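# Simulación con cámara de muñeca: la pinza tapa el punto de contacto y el agarre falla

**Etenesh Gashaw** · marzo · 288 visitas

Estoy montando en el taller compartido un brazo de sobremesa con pinza de dos dedos y, antes de cablear la cámara definitiva, lo pruebo todo en simulación. La cámara virtual va fijada a la muñeca y mira hacia los dedos, con lente gran angular. El simulador es Forneo y el control corre en un portátil sin gráfica dedicada.

El problema es el siguiente. Mientras la pinza está lejos del objeto, el detector devuelve una posición estable. En los últimos 39 mm antes del contacto la estimación empieza a saltar y el dedo cierra al lado de la pieza. He comprobado lo siguiente:

- La cinemática directa coincide con la pose que da el simulador.
- La transformación cámara-muñeca es la misma en el URDF y en el nodo de visión.
- Subir la resolución no cambia nada.
- Con una cámara fija externa el agarre sale bien, de modo que descarto la masa y el rozamiento de la pieza.

La imagen de la muñeca la paso al detector tal cual, sin rectificar, con una focal de 457 píxeles en la matriz intrínseca. Ese valor lo saqué de la ficha del modelo de cámara, no de una calibración. ¿Merece la pena mover el soporte o es un problema de óptica? Querría saberlo antes de imprimir la pieza, que son varias horas de máquina.

Edito: la captura está al final de la página.

---

**Magnus Moffat**

Son dos problemas distintos y conviene separarlos.

El primero es la distorsión. Una lente de campo muy ancho no se describe con una matriz intrínseca a secas. En el centro de la imagen el error pasa desapercibido; hacia el borde crece deprisa. Si el objeto se desplaza hacia la periferia durante la aproximación, la posición calculada se va con él aunque la detección en píxeles sea correcta. Use un modelo de ojo de pez con sus coeficientes, o configure en el simulador una cámara sin distorsión para aislar la causa. Esto último es cambiar un parámetro y repetir el ensayo.

El segundo es la oclusión. El dedo ocupa el centro inferior de la imagen y detrás queda una zona ciega. Cualquier pieza pequeña que entre en ella desaparece en parte, y el centroide de la máscara se desplaza hacia el trozo que sigue visible. El detector no avisa, porque para él la máscara sigue siendo válida.

Procedimiento que yo seguiría:

1. Calibrar con un patrón virtual dentro del propio simulador, cubriendo también las esquinas.
2. Rectificar antes de detectar, o bien detectar sobre la imagen original y corregir solo el punto resultante. Lo segundo es más barato en un portátil.
3. Dibujar una máscara fija con la silueta de la pinza, para cada apertura, y descartar las detecciones que la toquen.
4. Congelar la última estimación fiable cuando el objeto llegue a la máscara y terminar el recorrido en lazo abierto.

El paso 4 suele bastar si la pieza no se mueve. Yo no imprimiría nada hasta haber hecho el 1.

> **Etenesh Gashaw:** Con la cámara sin distorsión los saltos bajan bastante, pero no desaparecen. Pruebo la máscara esta noche.

> **Magnus Moffat:** Entonces lo que queda es oclusión, o un error en la rotación del soporte. Compruebe también el orden de los ángulos de Euler – el exportador y el nodo de visión no siempre usan el mismo convenio.

---

**Adanech Shiferaw**

A mí me pasaba parecido y lo arreglé girando la cámara un poco hacia fuera. No sé decirte cuántos grados, fui probando. También puedes poner dos cámaras.

---

**Tsion Woldegiorgis**

Añado un detalle a lo de Magnus. La máscara de la silueta no hay que dibujarla a mano: si el simulador ofrece imagen de segmentación, basta con guardar las etiquetas de los eslabones de la pinza y dilatarlas 2 píxeles. En el brazo real habrá que rehacerla, los dedos impresos nunca coinciden del todo con el modelo.

Otra cosa: si hay más brazos en la mesa, enmascare también sus eslabones. Un segmento oscuro que cruza por delante de un borde oscuro le da al detector contornos que no existen.

---
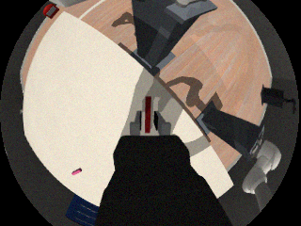
*Vista simulada desde la muñeca: el dedo negro abajo en el centro, la pieza rosa a la izquierda sobre la superficie crema.*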